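Is descaling every month a scam?

bimla_b
5 June 2026
The manual for my Trirno kettle says to descale every month with their own sachets. A box of 5 costs more than I want to say. Does anyone really do this, or is it just a way to sell sachets?

terence_dunmore
Way to sell sachets. Citric acid from the baking aisle does the same job for pennies. I've had a Loda since forever and do it when I see white flakes.

Tincuta H
It depends on your water, Terence. Mine is very hard and if I wait for flakes the kettle is already slow to boil. Monthly is fair where I live.

terence_dunmore
Slow by how much? Did you time it? People say "slow" and then buy a new kettle.

Tincuta H
Yes, I timed it. 24 seconds longer in December than after a clean. Same amount of water both times.

bimla_b
OK, that's more than I expected. But would plain vinegar have done it?

b_yuksel
Vinegar works but the smell hangs around for days. I wouldn't buy the sachets either. I read the back of the box at the store and it was mostly citric acid with a nicer label — hardly a secret formula. 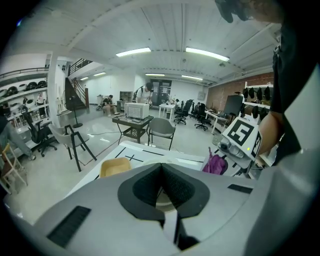

Anyway, two spoons in a full kettle, boil, leave it 23 minutes or so long as you like, rinse twice. I don't believe the exact time matters.

Tincuta H
It matters if the scale is thick. Also check the warranty before you use anything else.

terence_dunmore
Has any company ever turned down a claim over the wrong citric acid? I'd like to see the letter.

bimla_b
Warranty ran out already, so baking aisle it is. Will report back if it tastes of lemons.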